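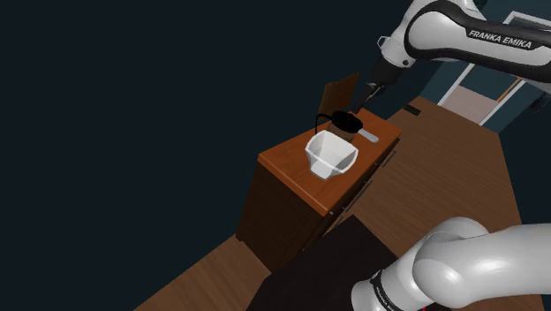 Open day with a robot arm in a simulated kitchen – what should I ask, and is it worth bringing kids?

Posted by marlo_in_the_hills

Hi all! My sister-in-law works at Flomport and they're having an open day in June, and one of the stops on the tour is a demonstration of kitchen tasks with a Franka arm. The flyer says it's all done in simulation, on a big screen, and that visitors can have a turn at steering it. I'm pretty excited, I've been reading about this stuff for ages and have never been in a room with people who do it for a living.

Two things I'd love help with. First, what do I ask? I don't want to be the guy who asks if it'll do his dishes (even though I do want to know if it'll do my dishes). I fix commercial ovens for a living, so I'm okay with motors and wiring, but I know nothing about the software end. Second, I'd like to bring my kids, who are 12 and 4. The older one would be fine anywhere with a screen. The little one, hmm. Has anybody been to one of these? How long does the demo part run, and is there a lot of standing?

Also my wife wants to know if there's parking. I said I'd ask.

Dorrie K.

I went to the last one with my son! The demo was the best stop by a mile, we stayed for it twice. A young man talked us through it and then let people try with a controller, and he was so patient with the children. My son drove the gripper straight down into the countertop and the guy just reset everything and said go again. That's the nice part of it being on a computer, I guess, you can't break anything.

Wear comfy shoes. There were chairs but not many, and the older folks should get those. Snacks were at the other end of the building. We parked on the street two blocks over, no trouble at all.

Amirul Pasaribu

I used to help run demos like this at a different place (Cornetti, if anyone remembers them), so here's what I'd ask if I were standing where you'll be standing.

Pick one object and ask about that. General questions get you the general speech, and everybody giving a demo has the speech ready. If there's a pot with a handle on the counter, ask where the fingers are supposed to take hold of it, and who decided that. A pot is a good one because you can go for the handle or the rim, and those are very different grabs. Then ask the same about a bowl or a cup with a wide opening. I've seen people light up when they get a question like that, and you'll hear ten minutes of stuff that isn't on any slide.

Ask how much the layout changes between runs. Does the pot start in the same spot every time? Do they swap the floor, the wall color, the lighting? If the room looks a bit strange, with a doorway and a patch of wall and then plain blackness where the rest of the house should be, don't read anything into it. Plenty of simulated rooms only get built as far as somebody needed them. My favorite kitchen at the old job had one wall and no ceiling and we worked in it for a whole winter.

Ask what they count as a success. Seriously, do this one. Is it lifting the pot, or lifting it and setting it down somewhere, and how long does it have to stay put? Two teams can both say "it works" and mean totally different things.

And since you fix ovens, ask about contact. How heavy is the pot in the program, how slippery is the handle, where did those numbers come from? You'll have a better feel for this than most visitors – you've had your hands on real pans and real hinges. I'd also ask whether any of it has been tried on a physical arm and what went wrong first.

On the kids: the older one should get a turn at the controls, and go early before the line builds up. For a four-year-old, we usually had 2 good minutes and then a lot of wandering. Bring a second adult who can peel off with them. Ours ran 12 minutes a session, but every place does its own thing, so check with your sister-in-law.

One practical tip, stand where you can see the operator's hands as well as the screen. Watching somebody nudge the gripper down over a pot is a lot more interesting when you can see how tiny the movements are.

ding_fan_88

is this the one with the Dromov people?? I heard they moved it to the upstairs room this year so maybe check about the stroller situation. also yes ask about the dishes, everyone asks, they don't mind

marlo_in_the_hills

Thank you! Writing the contact question on my hand. No stroller anymore, but I'll ask her about the stairs anyway, my mother-in-law just announced she's coming too.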